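Re: [upholstery-care] Seat cushions creeping forward, and scatter cushions on plain weave
April 20, 2021

On the subject of the Corkdale three-seater, a member wrote:

> We have had the grey Corkdale since February and the seat cushions
> move forward by a good 2 cm in an evening. The back cushions sag
> at the bottom and push on the seats. Is this a fault, or is it how
> they are made? Also, do patterned scatter cushions mark a plain
> grey cover? The dealer said to keep them off for the first month
> and I can't see why.

Taking the second point first. The risk with printed covers is dye rubbing off, and it is worst with dark shades. Rub a damp white cloth on the back of the scatter cover, 10 strokes with firm pressure, and look at the cloth. If it stays clean, put the cushion on the sofa. I have done this with every cover I own and only one failed, a navy one from Entwistle, which now lives on a painted bench.

The dealer may have been thinking of pile crush, but that applies to velvet. A flat weave has no pile to speak of.
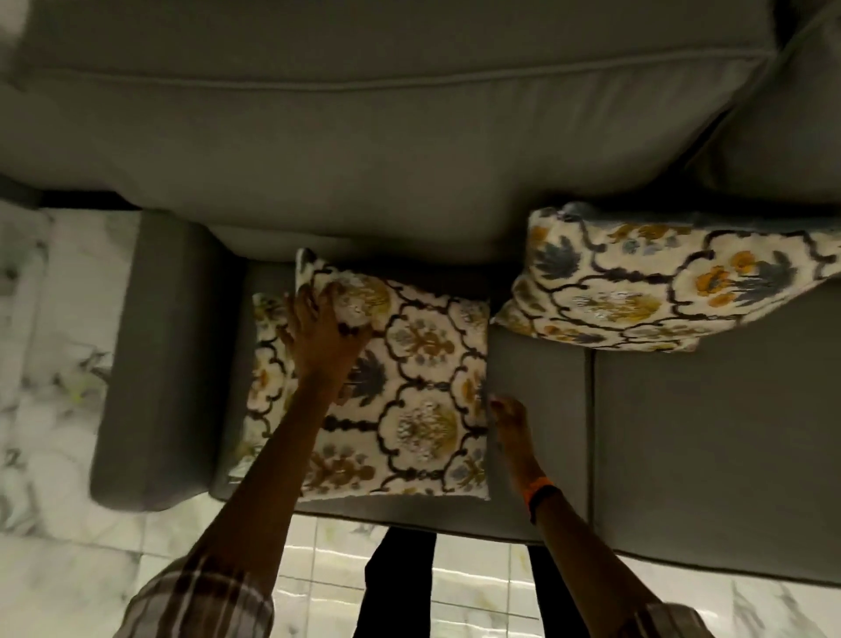

On creep: a back cushion that bulges a little where it meets the seat is normal for a fibre fill. It becomes a nuisance when the fill has dropped and the lower third is doing all the work. Take the back cushion off, stand it on its end, and beat it down from the top so that the fill goes back up towards the seam. Do both ends. Then push the seat cushion fully home before the back goes on again.

If it still moves, fit a piece of open-mesh rubber underlay under the seat, cut 2 cm short on all sides so that it doesn't show. I used the Plorer one, which comes on a roll and cuts with kitchen scissors. Don't use the solid sheet type, as it stops air getting to the underside.

Scatter cushions at the arm end can make things worse. If one is pushed down between the armrest and the seat, it works as a wedge and the seat goes sideways as well. Set it on top of the seat, pull the corners out, and lean it on the arm or the back.

Rub counts were mentioned further up the thread. My old Bostonetti was sold on its rub count and the cover did last, but the piping wore through at the front edge well before anything else. I would look at the seams before the number on the label.

Does anyone have the zip length for the Corkdale seat covers? Mine is the older model and I don't want to assume they match.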